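Progress report to Altuvon, community sport grants
Grorstead Rugby League Club, clubhouse and match-day program
Jul 26, 2026

The reopening of the clubhouse to spectators is on schedule, and both grandstand bays are back in use for home games. Seating in the lower bay is limited to 80 until the new handrails are signed off. We have asked the council for an inspection date and are waiting to hear.

Gate takings are ahead of budget. Canteen takings are behind it, mainly due to two washed-out rounds. Members' lunches have started again and bookings for the next home game are full.

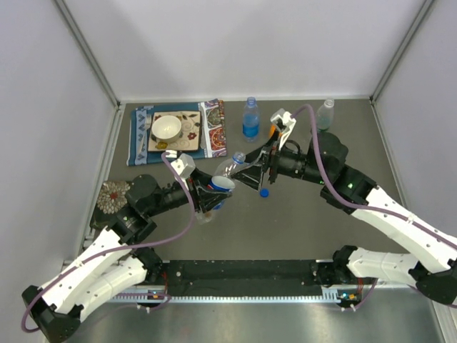
**Costel Ionescu**
*Operations Manager, Grorstead Rugby League Club*

The turnstile software from Ekix is installed at the northern gate. The southern gate is still on paper tickets. Tassanee Hemmin has trained the gate staff and will run a second session before the finals.

Spending to date:

- handrails and steps: on budget
- turnstiles: over budget, the difference met by the club
- line marking and goalpost pads: not yet spent

We would like to move the unspent line marking money to lighting on the car park side. Venkataraman Electrical has quoted and the quote is attached. The final report will reach you in December.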